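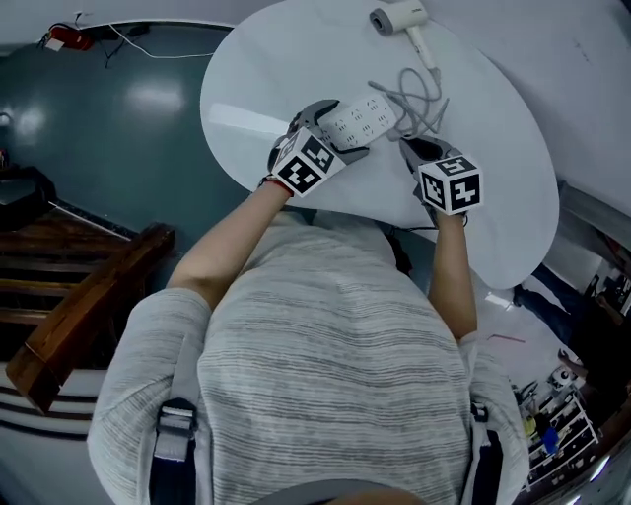
Clomodley 社区 > 低压电气 > 保护电器 > 漏电保护

绝缘测试全部合格，30 mA 漏保仍然每周跳两三次，怎么查？

Soledad Villalba

先说配置。办公兼样品间，单相 230 V，TN-S。总配电箱出来一条支线到二级箱，电缆长 70 m，二级箱进线是一只 Florklow 的 2P 漏电保护器，40 A，30 mA，AC 型，无延时。漏保下面带五路：三路插座，一路照明（LED 灯盘），一路给机柜，机柜里有一台 Liyanage 的在线式 UPS。

现象：每周跳两三次，没有固定时刻。早上集中开机的时候多一些，中午也跳过，有一次是周末没人的时候跳的。跳了以后直接合闸，百分之百能合上，之后又能撑一两天。单路微断从来没有动作过，所以不像过载或短路。

已经做过的：

一、断电，拔掉所有负载，用 500 V 直流挡测每一路 L 对 PE、N 对 PE、L 对 N。最低的一路是 258 MΩ，其余都超量程。

二、换过同型号的新漏保，没有变化。

三、按漏保上的试验按钮，正常脱扣。用测试仪加斜坡电流测过动作值（负载侧全断开），22 mA 动作，重复三次差别不大。

四、茶水间的热水壶和微波炉单独停用一周，照跳。

电工的意见是线路没问题，是某台设备偶尔漏电，让我一台一台拔。可是插座上挂的东西很多，跳闸间隔又长，拔一台等两天，效率太低。有没有别的查法？绝缘阻值这么高，漏电到底是从哪里来的？

手头有万用表和一只 Gillton 的漏电流钳表，分辨率 0.01 mA，有 50/60 Hz 滤波挡。

Alois Kälin

绝缘测试合格与漏保误动并不矛盾。500 V 绝缘测试加的是直流，测的是电阻性泄漏，电容在直流下充满后就不再过电流，对读数没有贡献。漏保看到的是工频交流下 L、N 两线电流的矢量差，电容性泄漏全部计算在内。另外你测试时负载已经拔掉，设备内部的 EMI 滤波器根本不在回路里。

粗算一下量级。开关电源输入端有两只 Y 电容，分别跨在 L-PE 和 N-PE 之间。N 与 PE 电位接近，N 侧那只基本不出电流，主要看 L 侧。取常见的 4.7 nF：

I = 2π × 50 × 4.7×10⁻⁹ × 230 ≈ 0.34 mA

这是一台设备。小功率双插适配器没有 PE，可以不计；台式机、三芯显示器、打印机、工业电源都要计。UPS 的输入滤波器通常更大，单台几毫安不稀奇，请查铭牌或说明书里的 earth leakage 一栏。在线式 UPS 正常供电时，下游设备的泄漏也可能经过它叠加到输入侧，取决于中性线是否直通。

电缆本身也有对地电容。按每米 150 pF 估，70 m 合 10.5 nF，算下来 0.76 mA。不过你的漏保装在二级箱，这段电缆在它的电源侧，不进入它的差动电流，不用算。漏保以后的分支线才要算。

同一相上的电容性泄漏相位基本一致，可以直接相加。三相系统里会部分抵消，单相没有这个好处。

再看漏保。额定 30 mA 的产品，标准允许的动作区间是 15 到 30 mA，你那只实测 22 mA，属于正常品。工程上一般把长期泄漏控制在额定值的 30% 以内，也就是 9 mA。如果你的静态值已经到了十几毫安，余量就只剩几毫安，任何一次合闸瞬态都可能把它推过去。

查法如下，不需要拔设备，也不需要等跳闸：

1. 全部负载按平时状态运行。在漏保出线侧，把 L 和 N 两根一起穿进钳口，PE 不要穿进去。读数就是总泄漏。钳口合严，离大电流母排和变压器远一点。

2. 对每一路重复上面的动作，记下五个数。每一路必须钳这一路自己的 L 和 N，箱内空间不够就先把线理出来，理线要断电。

3. 每一路测两遍，滤波挡开一遍，关一遍。关滤波的读数明显偏大，说明高频成分多，常见来源是变频器和劣质 LED 驱动。

4. 五路之和与总读数对一下。相差很多的话，多半有中性线串接，见后文别人的回答（如果有人写的话）。

5. 钳表若有峰值保持，早上集中开机前打开，开完再看。

测完把数据贴上来。箱门打开以后带电作业，没有资质的话请让你们电工来钳，十分钟的活。

Damián Iturra

直接换 300 mA 的就好了，我们仓库就是这么弄的，换完再没跳过。或者把 30 mA 的那只去掉，反正每路都有微断，有接地，壳体带电微断会跳的。

 Alois Kälin 评论：请不要照做。插座回路要求 30 mA 附加保护，针对的是人直接触及带电部分的情况，那时电流经过人体回地，远远达不到微断的动作值。300 mA 用作上级防火保护可以，配 S 型延时，下级仍然要有 30 mA。

 Damián Iturra 评论：我说的是仓库，没有插座，只有灯和卷帘门。那楼主的情况确实不一样，收回。

Mirta Godoy

补充两件容易漏掉的事。

第一，中性线借用。二级箱后期加过回路的话，经常有人把新回路的 N 接到旁边那一排上，或者两路照明共用一根 N。如果借用发生在同一只漏保的下游，漏保看不出来，总读数正常，但是分路钳出来的数会很怪，一路偏大，另一路也偏大，数值接近。如果借到了漏保以外的 N 排，那一合负载就跳，你现在的现象不像。可是将来把五路拆到几只 RCBO 上，这个问题马上就会暴露，所以拆之前先查。

N 对 PE 误接也类似。N 在漏保下游碰到 PE，负载电流会有一部分从 PE 走，漏多少跟负载大小和两条路径的阻抗有关，负载轻时不一定跳。你测过 N 对 PE 绝缘，合格，这一条可以划掉，前提是测的时候 N 确实从排上拆下来了，灯具和固定设备也连着。

第二，带开关的插线板。很多是单极开关，插头又可以反插的地区，开关断的到底是 L 还是 N 是随机的。断 N 的情况下，设备看上去关了，L 仍然送到滤波器上，N 侧那只 Y 电容经过 X 电容也被抬到接近 L 的电位，泄漏比开机时还大，接近两倍。你说周末没人也跳过，值得往这个方向看一眼。固定极性的三芯插头没有这个问题，除非墙上插座的 L、N 接反了，那就拿个相位检测插头挨个插一遍。

另外 AC 型漏保只保证对正弦交流动作。你那里全是整流负载，还有 UPS，建议至少用 A 型。UPS 说明书如果要求 B 型，就按说明书。AC 型在脉动直流叠加下会变得不灵敏，该跳的时候不一定跳，比误跳更麻烦。

Soledad Villalba

电工来钳过了，工作日上午全部设备运行：

总：16.9 mA（滤波开），18.2 mA（滤波关）
插座一：4.1
插座二：3.6
插座三：2.7
照明：1.4
机柜：5.2

分路都是滤波开的读数，加起来 17.0，和总数对得上，应该没有串中性线。照明那路滤波关以后是 2.3，其他几路变化不大。

峰值保持只抓到一次，插座一那路的人集中开机时显示 23.8 mA，是总线上的读数。钳表的峰值我不太确定怎么跟漏保的动作值比。

相位插头也试了，插座二有一个墙插 L、N 是反的，下面挂着两条插线板，开关平时下班都关。电工当场改了，改完关机状态下那一路从 3.9 降到 2.1。N 对 PE 我问了，当时 N 是拆下来测的，灯盘没有断开。

漏保的接地回路阻抗没有重测，老记录里写着二级箱处合格，没写具体数值。

Alois Kälin

数据很清楚。静态 16.9，动作值 22，余量 5 mA 出头，早上开机那一下过线很正常。峰值和有效值不能直接比，而且无延时漏保对几毫秒的脉冲响应取决于脱扣器，所以 23.8 这个数只作参考，结论不靠它。

墙插改完会好一些，但是工作时间的总泄漏不会降多少，反接主要影响的是关机状态。不要因为接下来两周没跳就收工。

做法：取消二级箱进线的公共 30 mA，换成普通隔离开关，三路插座、机柜各用一只 30 mA A 型 RCBO，照明是否需要看当地规范，装一只也不吃亏。这样最大的一路是机柜的 5.2，仍然在 9 mA 以内。总箱侧给那条 70 m 支线装 300 mA S 型，与下级有选择性。改之前核对二级箱模数，RCBO 有的占一模，有的占两模，老箱子经常差这一点。

箱子实在放不下，退一步：两只 30 mA A 型，2P，机柜和插座三一组，插座一、插座二、照明一组。第一组 7.9，第二组 9.1，刚好压线，插座二改过极性后工作时不变，所以别再往第二组加设备。N 排必须跟着分成两段，这一步最容易出错，接错一根就是合不上闸。

回路阻抗改完一起测，写具体数值。

Soledad Villalba

箱子是 12 模的，量了一下，一模宽的 RCBO 放得下，还剩两个空位。UPS 说明书查过，没有要求 B 型，输入泄漏标的是小于 3.5 mA，和机柜那路其余设备加起来差不多吻合。已经下单，等停电窗口。阻抗测完我补在这里。

Mirta Godoy

一模宽的 RCBO 有不少只断 L，不断 N，买之前看型号页的极数，写 1P+N 的才会同时断开。只断 L 的做绝缘测试时每次都要拆 N，后面维护很烦。功能接地那根线（有的是白色或奶油色软线）要接 PE 排，不要剪掉。

最后更新：2019年5月9日

联系我们 | 版权所有 © Clomodley 社区 | 返回顶部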